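Posted in: Maps & Navigation > Map styles and printing

Relief shading on the Loltdale sheet, too dark?

ivone_quintana
Hello all. I am preparing a printed map of Loltdale for a walking group and I have a question about the shading. On my screen the hills look very good, but on paper the valley on the east side becomes almost black and the path names cannot be read. I export from Pinara at 200 dpi, with the light coming from the northwest. I already made the shading layer more transparent, but then the hills look flat.
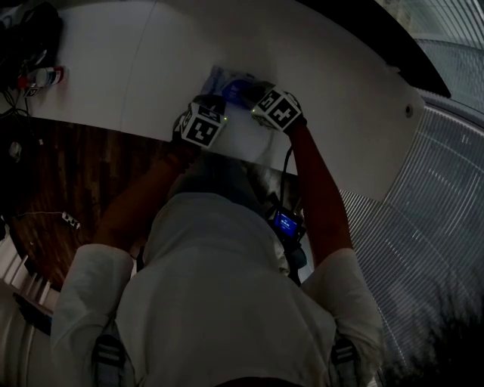

The contour interval is 15 meters, if this is important. I would prefer to keep the shading, as many people in the group do not read contours with confidence. What do you change first in such a case?

abilio_s
Change the color of the shadow before you touch the transparency. Pinara uses pure black by default and this is bad on most printers. Try a dark blue gray. Also put a thin white halo on the path names, it helps more than you expect.

Elaine Sales
I disagree a little with Abilio. A halo on every name makes the map look dirty, especially where the paths are close together. I would lighten only the darkest part of the shading with the curve tool and leave the labels alone.

abilio_s
With a thin halo it is not dirty. I used it on the Nirnen town map and I had no complaints. But yes, the curve is also good. It is possible to do both.

ivone_quintana
Thank you both. I tried the blue gray and it is already better. With the curve I am not sure how far I should go. I stopped when I could read the name of the bridge, but the ridge above it lost its shape.
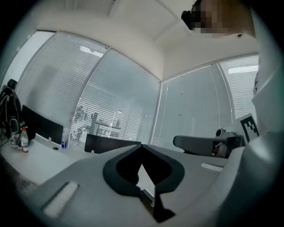
Catríona Lynch thinks you should turn the light and leave the curve where it was. If the valley runs north to south, a light from the northwest will always put one whole side in shadow. She moved hers 15 degrees toward north and the names came back.

Elaine Sales
That can work, but please check the small hills after. When I turned the light too much on my Amaral sheet, two of them looked like holes.

ivone_quintana
I did not know it was possible to turn it in small steps, I only used the menu with the compass points. I will print version 7 tonight on the same paper and write again when I have compared them.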